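Minutes: planning chat for the April open day, Tavley workshop

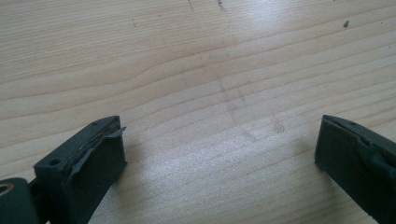

Do visitors need to sign up before they come?

For the morning demonstration they do, and the afternoon is open to anyone who walks in.

I'm putting that at the top of the minutes so I can stop answering it by email! Everything else is in the order we got to it, more or less. I took the notes, so blame me for the gaps. (Lemlem Demissie chaired, and kept us moving much better than I did last time.)

Nov 22, 2021. Apologies from the Katgate group, who had a clash with their own visit and sent their comments in writing.

Last minutes
Agreed, with one fix. I'd written that the Grumulach hall was booked, and it was only penciled in. It's booked now, I have the confirmation in my inbox and I've forwarded it to Lemlem.

Numbers
We had a long talk on this one. The hall takes 100 people if we leave the side aisle clear, and we all agreed the aisle stays clear. The morning demonstration will be capped at 40, with tickets going up on the Tavley page once the poster is done. I argued for a bigger morning group and lost, fair enough, the people at the back really couldn't see last year. School parties get first pick of the morning tickets but have to tell us their numbers ahead of time.

The demonstration itself
Lemlem walked us through her plan. She wants one task shown slowly and well, with the gripper picking things up from the bench and putting them down again, first worked by hand and then run on the arm. I asked if that was enough to hold a room and she said the pick-up is what everybody leans in for, and I have to say she's right, I was leaning in myself when she ran it for us on our visit to Jafarzadeh. We'll use everyday items from people's kitchens. Please don't bring glass. I've said I'll bring clothespins and a sponge, and I'm still hoping somebody has one of those chunky wooden puzzles.

The talk that goes with it should run to 14 minutes and then stop for questions. Katgate asked in their note if we could have a microphone for the questions this time. Yes please! I'm going to find out what the hall has before we rent one.

Pads and spares
We got a bit sidetracked here but it was useful. Lemlem would like new finger pads fitted well before the day, plus a spare set in the box, and Jafarzadeh have offered to cut them if we send the measurements. I'll do the measuring. There was some back and forth over softer rubber versus what we use now, and we're going to try the softer stuff at the next practice and see how people like it. Nothing decided beyond that.

Letting visitors try it
This was the best part of the meeting for me. We want people to have a go with the hand-held gripper themselves in the afternoon, kids included. The plan is a couple of low tables by the windows with somebody sitting at each one, and turns of around 10 minutes when it's busy. If it's quiet, let them stay as long as they like. The arm stays behind the rope all day and only Lemlem or someone she's trained runs it. I've been asked to minute that clearly, so there it is.

Somebody brought up left-handed visitors, which hadn't crossed my mind (and I'm left-handed). We'll set one table up the other way around.

Poster and web page
I showed my draft. The general feeling was too many words, and the start time was hard to find. I'll cut it down and send it out again. Grumulach would like their name on it as hosts, and that's fine with all of us. Spelling to be checked by them before we print, please, I've gotten it wrong twice already.

Food
Coffee and something to eat in the side room, kept away from the benches. We didn't settle who's paying. Carried over to next time.

Things to do
Lemlem: practice run with the arm, list of who's trained on it, answer to Katgate.
Me: measurements to Jafarzadeh, microphone, shorter poster, ticket page, clothespins.
Everyone: look in your cupboards for things to pick up, and tell me if you can sit at an afternoon table.

Any other business
Parking at Grumulach is tight and the lot fills early, so share rides if you can. Also, I still have a gray scarf from the Jafarzadeh visit. It's on the hook by my desk.

Next meeting is at Tavley again, same room. I'll send the date when Lemlem has heard back about the practice run.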